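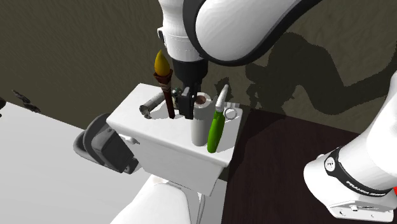 A toilet tank pressed into service as a shelf.

Riet Van der Linden puts the kettle on before she lets me ask anything, and then she can't find the good cups, and then the phone rings and it's a woman with a running toilet, so it is a while before we sit down. I don't mind a bit. The back room of Jendano, the repair shop she has run for most of her working life, is one of the nicest rooms I have been in this year, with a window onto the yard and shelves of washers and valves that go right up to the ceiling.

She didn't set out to be a plumber. She was studying to teach geography, and took a summer job answering the phone for Lieven Kuipers, who had the shop before her and who (she says this with great affection) could not be trusted to write down an address. "I would send him to the right house and he would come back having fixed the neighbor's sink," she tells me. "And the neighbor would be thrilled, of course. So by August I was riding along in the van to make sure he went in the right door, and once you're in the van somebody hands you a wrench."

Lieven taught her the way he had been taught, which meant very little talking and a great deal of holding the flashlight. What he did say, she still says to her own apprentices. Turn the water off first, even if you think it's off. Put the screws in a dish. Listen before you open anything up.

"People laugh at the listening," Riet says, "but a toilet will tell you what's wrong with it. If it hisses all the time, the water is still coming in and going somewhere. If it fills up for a few seconds every so often, all by itself in the middle of the night, then it's leaking down slowly through the flapper, and that's a little piece of rubber you can change before breakfast."

I confess to her that mine has been doing the second thing since October, and she gives me a look I remember from my grandmother.

Most of her calls are like that, she says, small things that have been left alone for months. She thinks people are shy about bathrooms. They'll take the back off a radio without a second thought, but the lid of a toilet tank stays where it is for 45 years. "And then they put everything on top of it, so you'd have to move house to get the lid off!" She is laughing now. "I don't scold. I live in an apartment too, where else are you going to put things? But I do bring a towel, and I lay it on the floor, and everything goes on the towel in the same order, and it all goes back in the same order. Junpei taught me that one."

Junpei Okabe came to Jendano from a big firm called Honik, where, he tells me when he comes in from the yard looking for his gloves, he was expected to replace things and keep moving. He has the quieter voice of the two and waits for Riet to finish her sentences, which takes some patience. "I had a customer once with a perfectly good toilet," he says. "The handle was loose. I had instructions to quote her for a new one, installed, 900 with the labor. I tightened the nut and went to sit in the van for a bit." He handed in his notice that same month.

"It goes the other way from what you'd expect, that nut," Riet puts in. "Left-hand thread, on a lot of them. You think you're tightening it and you're taking it off. Write that down."

I write it down.

On the first evening of every month they open the back room and teach whoever turns up. Harish Chaturvedi, a retired bookbinder from De Bruijn, the street behind the shop, came once to learn about his kitchen faucet and has been to nearly every class since, mostly for the company, and he brings a tin of something his wife has baked. Riet would like more young people to come. She'd also like a bigger table, and a second sink to practice on, and she has her eye on one from a school that is being fixed up.

Will she retire? Lieven did, she says, and he lasted until the spring before he was back asking whether there was anything he could hold. She gets up to rinse the cups. The woman with the running toilet has called again, and Junpei has found his gloves, and Riet is already asking her through the phone, very kindly, to go and stand in the bathroom and tell her what it sounds like.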